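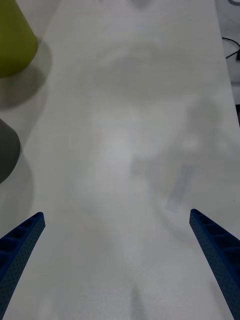
White table top

Kemppainen building – ground floor and stairs
Quarterly safety walk-round, March 21, 2023
Walked by: Jaanus Petrauskas
Copy to: Žydrūnas Org, Dereo office

Marks used: OK / FIX / LOOK AGAIN / N/A

1. Front entrance
Door closer – FIX. Slams. Same as last time. Needs the screw on the arm backed off a quarter turn, or a new closer if that does nothing.
Mat – OK, lies flat.
Outside light – OK.
Step edge strip – LOOK AGAIN. Left end lifting slightly, can get a fingernail under it but not a toe. Glue before May.

2. Corridor
Floor – OK.
Clear width – FIX. Boxes from the Kaltel delivery stacked along the wall by the meter cupboard. Passable but only sideways if you're carrying anything. Asked for them to go in the store today.
Handrail – OK.
Noticeboard – emergency numbers out of date, still shows the old Jurnberg site number. Reprint.

3. Fire doors
Door A (corridor to stairs) – OK, closes fully from any angle.
Door B (corridor to kitchen) – FIX. Wedged open when I got there. Wedge taken away. Please don't make another one out of cardboard.
Door C (store) – seal perished along the bottom, over 300 mm of it hanging off. Ordered? Žydrūnas to confirm.

4. Extinguishers and blanket
Corridor – OK, pin in, tag in date.
Kitchen blanket – OK, but the tapes are tucked up inside and need to hang down so you can grab them.
Store – FIX. Extinguisher on the floor behind the ladder. Bracket is on the wall, empty. Hang it up.

5. Alarm and emergency lights
Call point tested – OK, heard in all rooms incl. toilets.
Emergency light over stairs – OK.
Emergency light by back door – FIX. Dead. Green charging lamp off too so probably not just the battery.
Log book – last entry was missing a signature. Signed now.

6. Kitchen
Kettle lead – OK.
Microwave – OK, needs a clean, not my department.
Fridge – temperature card not filled in for a fortnight.
Under sink – LOOK AGAIN. Damp patch round the waste pipe. Dried it with a paper towel, will check tomorow if it comes back.
Sockets – one by the draining board has a cracked faceplate. Taped over and switched off. Electrician.

7. Tables and seating
White table – OK. Top sound.
Folding tables in the store – two of them have a catch that doesn't lock. Labelled DO NOT USE. Someone had peeled the label off one, so have now written on the underside in marker as well.
Chairs – OK apart from one with a split in the back. Skip.

8. Stairs
Treads – OK.
Nosings – OK, except third from the top, one screw proud. Tightened while I was there.
Lighting – OK, but the switch at the top is stiff.
Storage under stairs – must be empty. Wasn't. Paint tins and a bag of dust sheets. Moved to the outside store.

9. Back door and yard
Push bar – OK.
Opens fully – FIX. Catches the bin at 100 degrees or so. Bins need to go back inside the painted line.
Yard drain – leaves. Cleared by hand, lovely.
Gate bolt – stiff, oiled.

10. First aid
Box – plasters low, eye wash in date, no large dressings. Reorder.
Accident book – present. No new entries.
First aider list – needs updating, one name on there left last year.

Not done: roof hatch (no key), water temperatures (thermometer flat), lift N/A.

Comments
Urgent ones are the back door light, the cracked socket and the store extinguisher. The extinguisher is a two minute job so no excuses there. Closer and door seal can go on the same visit if Dereo send somebody.

Job number for the electrician is 1,449, please quote it or they invoice us seperately.

Reply from Ž. Org: Seal is ordered. Roof hatch key is on my hook, not in the key safe, sorry. Light and socket both booked. Can you take a photo of the damp under the sink if it's back.

J.P.: Will do. Extinguisher is up. Boxes still in the corridor as of four o'clock.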